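Okay so a few of you asked how the switch away from the big grocery run is going, and I have too many thoughts for one post, so this is a thread. Get a snack.

Background for new people: last year I was spending 800 dollars a month on food for two adults and one kid who eats only beige things. 800! And I was still ordering takeout because there was "nothing in the house." There was plenty in the house. It was all jars.

So in April I started planning dinners on paper. Index cards, a pen, a rubber band. I tried three different apps first and every one of them wanted me to rate my chicken.

The way it works: every dinner we like gets a card. Name on the front, what I need to buy on the back. On shopping night I pull six cards, lay them out, and write the list from the backs. The seventh night is leftovers or eggs.

I have 111 cards now. Some of them are a stretch as far as being a recipe goes. One says "the good beans." One says "toast night, see Kiều." I know what it means.

(Kiều Tôn is my neighbor across the landing and she taught me that toast with a fried egg and a pile of herbs and chili crisp is a full dinner if you put it on a real plate. I resisted this for years. She's right.)

The biggest change was sorting cards by how tired I am and throwing out the whole chicken/beef/veggie thing. There are three piles: fine, tired, and don't talk to me. I pull two from each. That one change did more for us than any budget spreadsheet.

Don't-talk-to-me pile, since somebody will ask: frozen dumplings with bagged slaw, the good beans, quesadillas, rice with canned fish, soup from the freezer, toast night.

Soup from the freezer only works if somebody put soup in the freezer. I double every soup now. If the pot isn't big enough I make it anyway and swear at it.

Reply from Sawsan Sabbagh asking what I do about produce going slimy. Sawsan, I buy less of it! I used to buy for the person I wanted to be, and she ate a lot of kale. Now I get carrots, cabbage, onions, lemons, and one fragile thing a week. This week the fragile thing is cilantro. Pray for it.

Cabbage deserves its own post. It lasts forever. You can fry it, shred it, put it in soup, put it under the dumplings. The kid will even eat it if it's brown enough at the edges.

Also I lay the cards out on a mostly clear table now. I used to do it on the counter between the mail and the toaster and I'd lose one every single time. Big flat brown surface, lots of it bare, much calmer brain.

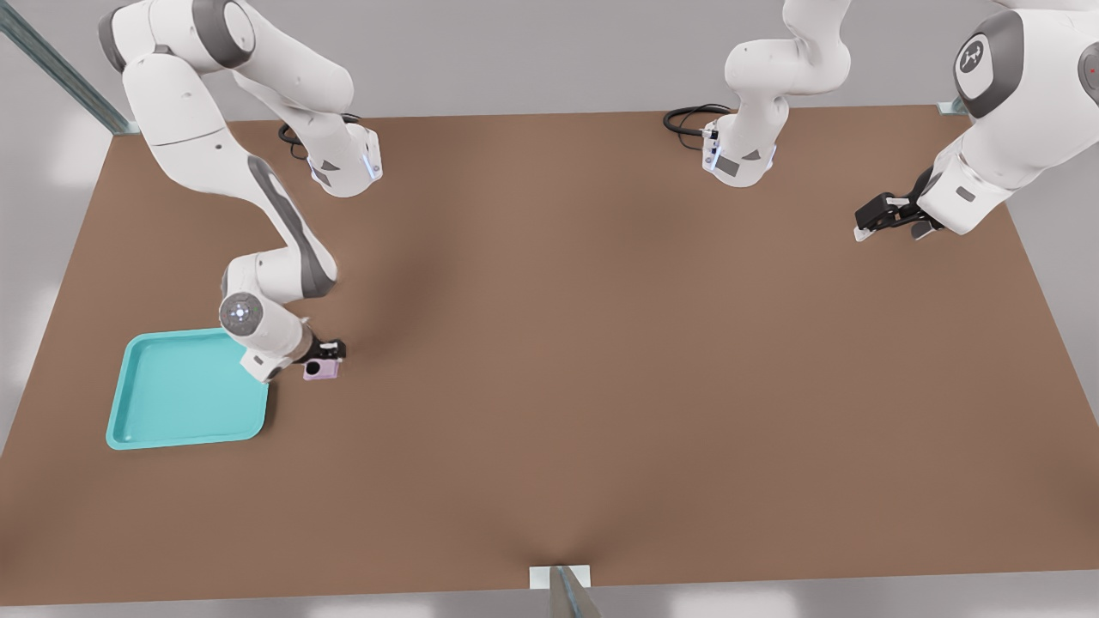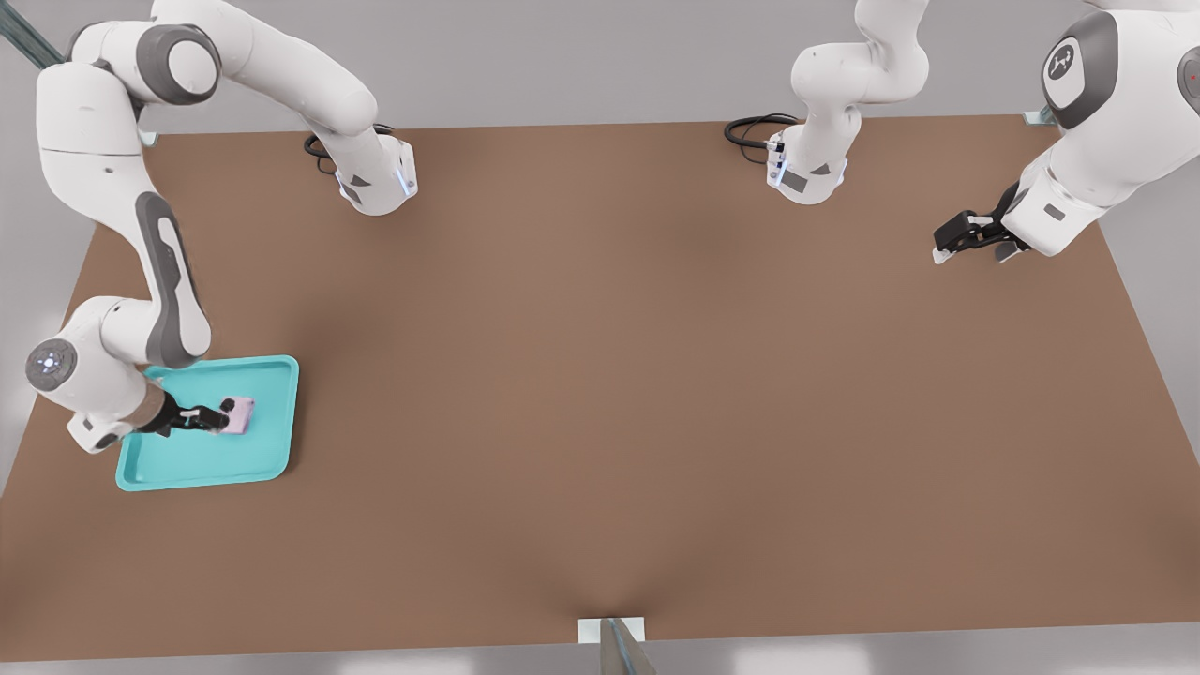
Anyway, money. I know that's why half of you are here.

First month on cards we spent 201 less than usual. I didn't believe it and went back through the receipts with a highlighter at midnight like I was solving a crime.

Second month it was only 176 less, but we had people over twice and I bought the fancy butter. I stand by the butter.

I didn't cut out anything we love. We still get the dark bread from Soriano on the corner, and I still get my fizzy water. What went away was the third jar of mustard and all the stuff I bought "in case."

In case of what??? I had four cans of water chestnuts. I have never once opened a can of water chestnuts.

Lakmal Wickramasinghe wants to know if I shop at one store or several. Mostly one, Lakmal. I used to do the loop, Plender for dry goods and then clear across town for cheaper meat, and by the time I got home I was so wiped out I ordered pizza. So the cheaper meat was costing me a pizza.

Exception: spices. I go to the little place behind the laundromat a few times a year and come home with bags. The grocery store wants how much for eight cumin seeds in a glass jar? No thank you.

Things that did not work, so you can skip them:

Cooking everything on one day. I did it twice. Both times my feet hurt, the kitchen looked like a flood went through, and by the fourth day we all hated that chili and a little bit each other.

Theme nights. Taco night is great until you don't want tacos, and then it's a rule you're breaking in your own house.

Letting the kid pick a card. He picked pancakes. I said pick a different one. He picked pancakes again, because he'd made a second pancake card. In crayon. I kept it, it's in the tired pile.

What did work with him: he gets to move ONE dinner to a different night. He can't cancel it, only move it. He takes this power very seriously. Last week he moved soup three times and then ate two bowls.

Xuân Tăng says she tried cards and quit when the week blew up and she only cooked two of them. Xuân, same, all the time! I just leave the uncooked ones on top for next week. The groceries are mostly cabbage and cans anyway so they wait for me. There's no falling behind. It's a stack of cards.

Practical stuff, quick:

Pen, not pencil. Pencil rubs off once you've had oily fingers on it a few times.

Write amounts only for things you always get wrong. For me that's rice and lime juice. I don't need a card to tell me how much garlic, I'm going to ignore it.

If a dinner gets a bad review twice, the card goes. I had a lentil loaf in there for months out of guilt. Gone! I feel so light.

Put the date on the back when you make a new one. My oldest card that still gets pulled all the time says 1/23/20, before I had any system at all. It's peanut noodles, written on a card from my mom's recipe box, and it has a soy sauce stain shaped like a boot.

I was so into that card that I went and built the rest of the stack out of the same kind. Lined on one side, blank on the other. Thư Kim found me a giant pack of them at a yard sale and I will be set until I'm ninety.

Oh, the pantry list! Separate thing. It's one sheet taped inside the cabinet door, and when you finish something you write it down. YOU, the person who finished it. This took some training in my house and one speech about an empty oil bottle put back on the shelf.

It still happens with the oat milk. I'm choosing peace.

Somebody asked if I'd share all the cards. I'll post the don't-talk-to-me pile this weekend, once I rewrite the ones that just say things like "that noodle thing, more vinegar."

In the meantime, tell me your laziest dinner that still feels like dinner. I have room in the pile and I'm getting a little sick of the beans.

(The good beans, for the three people already typing: two cans of white beans, a lot of olive oil, garlic, a lemon, whatever greens are dying in the drawer. Simmer until it looks creamy. Bread on the side. Salt it more than you think.)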